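제4장 조리대 위의 소형 가열 기구

학습 내용
소형 오븐과 토스터의 구조를 구별한다.
기구를 놓을 자리와 주변 간격을 정한다.
열원에 따라 식품이 익는 방식의 차이를 설명한다.

4.1 들어가며

가정의 조리대에는 대개 가열 기구가 한두 대 놓인다. 가스레인지나 인덕션처럼 고정된 설비와 달리 이 기구들은 옮길 수 있고, 그래서 놓는 자리를 사용자가 정해야 한다. 자리가 나쁘면 문을 끝까지 열지 못하거나 뜨거운 그릇을 내려놓을 곳이 없어진다. 조리 실습에서 생기는 가벼운 화상 가운데 상당수는 조리 중이 아니라 음식을 꺼내는 순간에 일어난다.

이 장에서는 두 가지 기구를 다룬다. 첫째는 앞쪽 문을 열고 선반에 식품을 올리는 오븐형 토스터이고, 둘째는 위쪽 홈에 식빵을 세워 넣는 팝업 토스터이다. 둘 다 전열선의 복사열을 주로 이용하지만 식품과 열원 사이의 거리가 다르다. 팝업 토스터는 빵의 양면이 열원에 가까워 겉이 빨리 마르고 색이 난다. 오븐형은 내부 공기까지 데워야 하므로 시간이 더 걸리는 대신, 치즈를 얹은 빵이나 그릇에 담은 음식도 넣을 수 있다.

이 장의 실습 과제는 Iltlow 생활관의 조리 교육 과정에서 쓰던 것을 고친 것이다. 원안은 Wojciech Bednarek과 Iwona Tokarz가 작성하였다. 원안에서는 작업대를 정하고 기구를 놓은 다음, 빈 상태로 문을 여닫아 보고 나서 전원을 연결하게 한다. 이 순서는 그대로 두었다.

4.2 기구의 배치

배치할 때에는 다음을 먼저 확인한다.

상판이 평평하고 기구가 흔들리지 않는가.
문을 완전히 열었을 때 앞쪽에 그릇을 놓을 공간이 남는가.
옆면과 윗면이 벽, 커튼, 종이 포장재에 닿지 않는가.
전원 코드가 뜨거워지는 면을 지나지 않는가.

설명서에 적힌 간격이 이 책의 설명과 다르면 설명서를 따른다. 소비 전력도 함께 적어 둔다. 500와트 기구와 그보다 큰 기구를 한 콘센트에 꽂을 때에는 두 값을 더하여 멀티탭의 허용 용량과 비교한다.

오븐형 토스터의 윗면은 평평한 것이 많아 물건을 올려 두기 쉽다. 사용 중에는 물론이고 사용 후 식을 때까지도 비워 둔다.

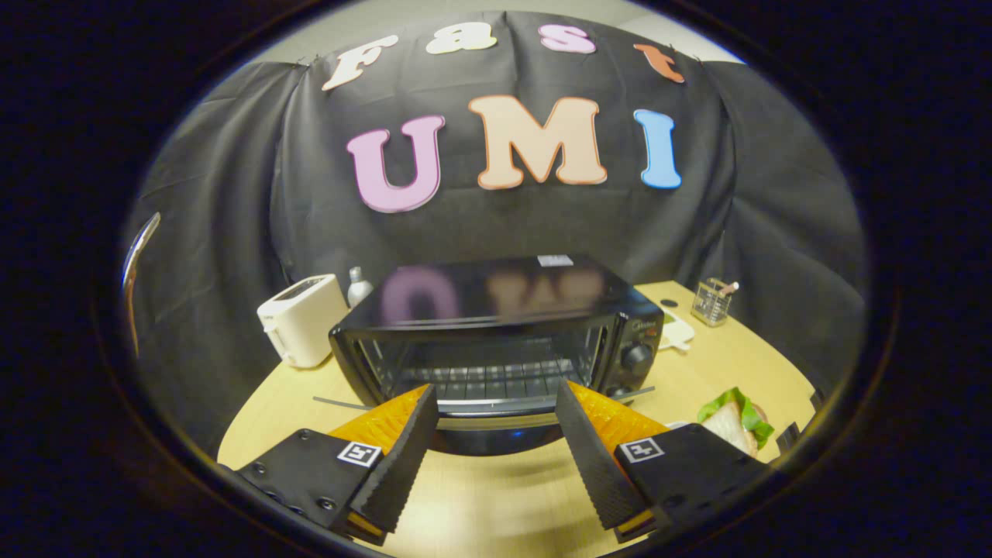
오븐형 토스터와 팝업 토스터를 나란히 두어도 되는가?

두 기구의 설명서가 요구하는 간격을 모두 지키면 나란히 둘 수 있다. 두 값이 다르면 큰 쪽에 맞춘다.

4.3 각 부분의 이름

문, 손잡이, 선반, 조절 손잡이의 순서로 살펴본다. 선반은 금속 막대를 엮은 것이 흔하며, 부스러기가 아래로 떨어지므로 바닥에 받침판을 끼워 쓴다. 조절 손잡이는 제품에 따라 시간만 정하는 것과 온도를 함께 정하는 것이 있다. 실습 전에 자기 조의 기구가 어느 쪽인지 확인하여 실습장 8쪽 표에 기록한다.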